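# Speaker notes – stair circulation and handrails, Flindisgate refit

Slot is 20 minutes. Skip the plans if the morning session overruns.

## Opening

Start with the brief as Flarbridge received it: one public stair, kept in use throughout, with the rails and lighting reviewed together. Say at once that the talk covers the straight flight only. The landing detail is in the handout.

Ask who in the room has specified a rail in the last year. Wait for hands.

## Treads

- Dark treads read well against a white wall. They read less well against each other.
- The edge of each step matters most on the way down, when the user sees only the front of the tread.
- Contrast strip or contrast nosing: both pass. Maintenance usually decides.
- Do not spend time on slip ratings here. Refer people to the handout, page 4.

Pause before the rail section. Water.

## Rails and posts

The usual arrangement is several parallel wooden rails on upright posts. The top rail carries the hand. The lower rails close the opening and, at the right height, serve children and shorter adults. Point out that a user going up will often keep an arm bent toward the rail without gripping it, so clearance at the elbow counts as well as clearance at the knuckles. 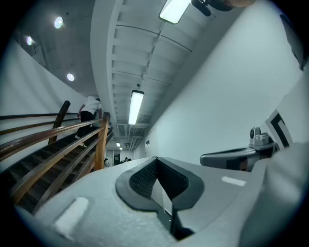
Chaiyaporn objected at the first review that horizontal rails invite climbing, and that any stair open to families should have vertical infill or a solid panel. The objection was minuted and it stands. Give it full weight when presenting. In a staffed building the risk can be managed; in an unstaffed one, go to vertical infill and accept the extra cost.

Further points on timber:

- Warm brown finishes hide hand wear for longer than pale ones.
- Check fixings at the post base first. A loose post is felt at the top rail well before it can be seen.
- Keep the grip continuous past each post where the bracket allows it.

## Lighting

Round recessed ceiling lights are the common choice over a stair against a plain white wall. The wall does much of the work by returning light to the treads. Two cautions:

1. Glare. A person going up looks toward the ceiling more than a person on a level floor does. Use a deep-set lamp or a diffuser.
2. Shadow. Fittings placed behind the climber throw the body's shadow onto the next step.

The Lodar survey form has a box for each of these. Show it for a few seconds and move on.

## Survey results

Flarbridge logged 600 trips on the flight over one Saturday. In 98 of them the user changed sides partway up or down. Most changes came where two people met. State plainly that this is one stair on one day and should not be used as a design figure.

## Close

Questions to expect: rail on both sides (yes, where width allows), cleaning of dark treads (dust shows, plan for it), dimming after hours (only with presence detection). If time is short, drop the question on dimming.

Leave the contact slide up.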